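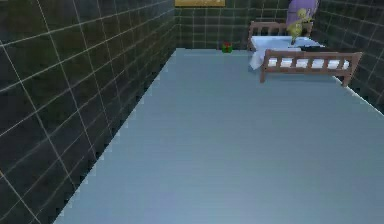 Build Diary: Simulated Rooms for the Workshop Robot, September

Work on the room set continued at the shared workshop in Derkomside. The tiled bedroom is accepted in its present form: dark green walls, wooden bed, bare floor. The robot base, which Raimonds Šimkus is assembling on the long bench, remains without its second wheel motor. Ostermann has promised the part before the end of the month. Until it arrives, all navigation work will be done in simulation.

The wall surfaces were reviewed next. The plain brown finish is very dark, and the framed panel of weathered boards is the only feature on a large stretch of it.
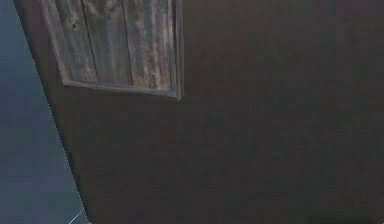

It was therefore decided to raise the light level by one step and to leave the textures alone. The test list for Grirkiver, our planner, now stands at 257 routes, of which 132 have been run. A further five were withdrawn as duplicates. Results are kept in the workshop log under the route number.

After lunch, attention turned to doors. The grooved wooden door with the lever handle will be used for the first passage trials — partly open, with the desk and stool left where they are. 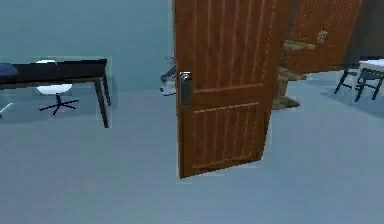 The clearance value remains unsettled. Mr. Šimkus favors 400 mm on either side of the base; the undersigned considers this generous and has asked for a second calculation. The Drarkelico controller board is to be returned to the cabinet before the evening group arrives at 6.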